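Session 3: Sorting a room that isn't yours

Right, so last time we did kitchens, and several of you stayed behind to argue with me about spice jars (Wagner, I still think alphabetical is a mistake). This time it's the harder one, the everything room. You know it. Half study, half spare bedroom, ironing in one corner and somebody's old course files in the other.

Before you pick anything up, stand in the doorway and do nothing for a bit. I mean it! Look at where the daylight comes in, where the plugs are, which way the door swings. Then ask the client what they want to do in there in the next month. A month is plenty. If you ask what they want the room to be for ever, you get a speech about yoga.

Terms I'll be using, so you have them written down:

Landing place – a clear bit of surface that you keep clear the whole time you work. Things pass over it, nothing lives on it.

Stray – anything whose home is in another room. Strays go in one box by the door and you walk them round at the end. Don't walk them round as you go or you'll be in the bathroom cabinet by eleven.

Sleeper – something that hasn't moved since it was put down. Mared Vaughan did her practice room in May and logged 173 sleepers out of 1,031 items, and her list is in the shared folder if you want to see what a proper inventory looks like. Read the column headed "asked twice", it's the best part.

Now, working position. I go on about this because I did my back in on a job years ago and was no use to anyone for weeks. Bring the work up to you. If there's a table, use it, and if there isn't, borrow the ironing board. Work near the window if you can, because you'll be judging blacks against navies and reading tiny care labels. Blinds are fine, just tilt them so the light isn't straight in your eyes.

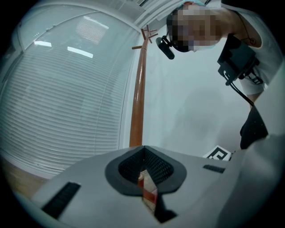 Marlina Rahman

White blinds like the ones at that window are a pleasure to work beside, they soften everything. Dark fabric is the thing to watch, though. A black item with tiny pale dots will pass for plain black on a gloomy afternoon, and then it's in the wrong pile. Hold it up, look at it, then decide.

For next time: pick one surface at home, no bigger than a desk, and sort it with the landing place rule. Write down your strays and where each one ended up. One page will do, and Daiane, that does mean one page – I had 34 from you last term and I read every one of them on the bus.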